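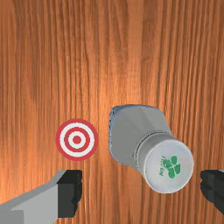 When does the community orchard open for picking this fall?
Picking starts in September, as soon as the early apples on the Flenthorpe side are ready, and the gate will be open from 9 a.m.

Orchard Group - Minutes of the September Planning Meeting
2 min read

The meeting opened at 7 p.m. in the Clalmont room with 11 members present. The minutes of the last meeting were read and approved with one correction: the new pear trees are on the lower slope.

1. Trees
What a year! The spring count came to 131 trees, and the two rows planted along Zurau Lane have all leafed out beautifully. There is a little scab on the older apples, but the fruit is sound and there is plenty of it. Members agreed to prop the heavy branches before the weekend and to rake up windfalls every evening.

2. Picking days
The group was delighted to hear that 100 families have signed up. Pickers will go out in morning and afternoon shifts, with ladders kept to the lower rows. Please bring your own bags or buckets - we ran short last time. Small children are very welcome and can pick from the dwarf trees by the gate.

3. Pressing
Heinonen Farm has offered its press again, and we gladly said yes. There was a lively talk on whether to blend the sweet and sharp apples or press them apart. The vote went to blending, with one small batch of sharp juice kept back for anyone who likes it that way (several hands shot up). Bottles should be rinsed the night before. 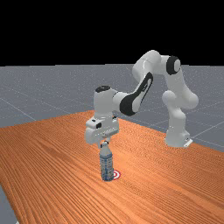

Bottle on the tabletop, with a red and white target beside it.

4. Path and gate
The gate latch sticks. A new one will be bought out of the tool fund. Wood chips for the muddy stretch by the pump were approved, to be spread before picking starts.

5. Other business
A pruning class was suggested for February and warmly received. The seed swap box needs a new lid. Someone left a green rain jacket in the shed after the last work morning - it is on the hook by the door.

The meeting closed at 8:40 p.m. The next one will be in October, same room, with pie.

Last updated: September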